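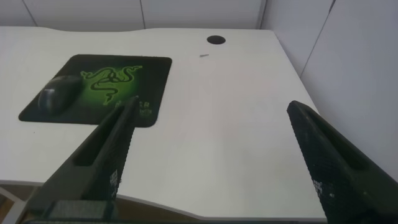
# Girnelska single desk

The Girnelska is a one-person desk with a plain white matte top and a curved edge. Utus supplies it for offices and study rooms, and it fits into a corner made by two panel walls, so a row of them can be set up without extra brackets.

## The top

The surface has no pattern and no raised lip. A mouse pad lies flat anywhere on it, and a mouse will also run directly on the top if you prefer to work without a pad. Smudges wipe off with a damp cloth. Do not use scouring powder, which leaves dull patches.

Two round black grommets are set flush into the desktop for cables. Run the monitor lead through one and the keyboard lead through the other, or leave both free if your equipment is wireless. 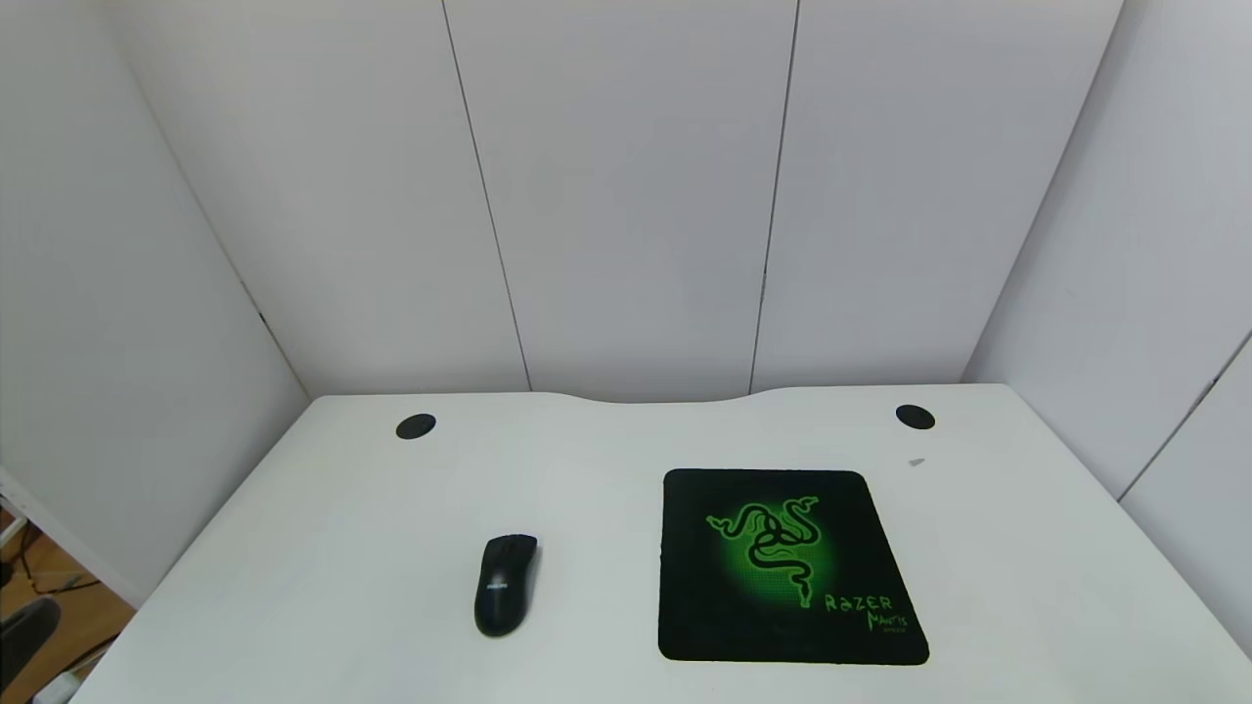

The pad and mouse are not included with the desk. A square pad such as the Razer Mantis leaves plenty of white surface beside it for a notebook. Left-handed users can move everything across, as there is a grommet toward each side.

## Panels

The pale panels are the Nolte series. They are sold separately and come in full sections with a thin seam between each. Order the rear and side sections together so that the shade matches. Panels from the earlier Flukcombe series do not fit the Girnelska.

## Load and delivery

- Maximum load, evenly spread: 100 kg
- Assembly: 2 people
- Order code, desk only: 91
- Stock at the March count: 3,000

Desks ship flat with the grommets already fitted. Check the top for marks before you throw away the packing, and report any damage with the order code.

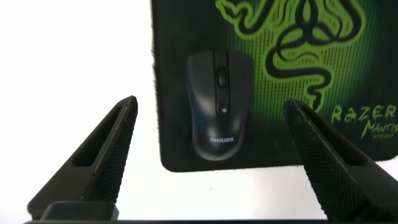

Anitha Thampi

## Choosing a mouse and pad

Any ordinary office mouse is fine on this desk. A black one, like the Philips with its scroll wheel between the two main buttons, is easy to find on the white top. Pads with rounded corners are less likely to curl. If the edge of a pad starts to fray, trim it or replace the pad. The desktop itself needs no mat or cover.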